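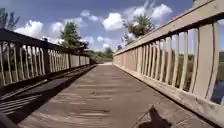 Why doesn't a bridge just fall down when lots of people walk on it? A reader sent that in and wants to know if jumping makes it worse. Good question. Quick answer first: a bridge is always pushing back.

Try it now. Put your hand flat on a table and press. Feel the table press up at you? Same with a bridge. You push down with your weight, it pushes up just as hard. If it couldn't, down you'd go. Splash.

The load

Builders call all the weight a load. There's two kinds. Dead load is the bridge itself, all the beams and nails and rails. Live load is everything that comes and goes. You, your dog, a bike, snow. Yes, snow is a live load even though its not alive. Funny name, I know.

Squash and stretch

Get a kitchen sponge. Draw lines across the long thin side with a marker. Now bend it like a sad mouth turned up, so the middle sags. Top lines squeeze together. Bottom lines spread apart. A beam does this too when you stand on it, only so little you can't see it. The squashing is called compression. The stretching is called tension. Wood is pretty good at both, so people have used it for bridges for a very long time.

And jumping?

Jumping does push harder than standing. When you land, the bridge has to stop you, and stopping takes a big push. The footbridge at Garkimgate is 523 feet long and lots of kids cross it on the way to school. It was built to hold far more than it ever gets. Still, don't all jump in time together. Bouncing in rhythm can make a bridge wobble more and more, like pushing a swing at just the right momment.

Make one

You need 10 craft sticks, glue, two piles of books, a paper cup, coins. Glue the sticks into a long flat strip, overlapping the ends. Let it dry overnight. Lay it across the gap. Cup goes in the middle. Add coins one by one and watch the strip sag. Then move the books closer and try again. Holds more, right? Short gaps are easier.

Next time: arches. Bring an egg.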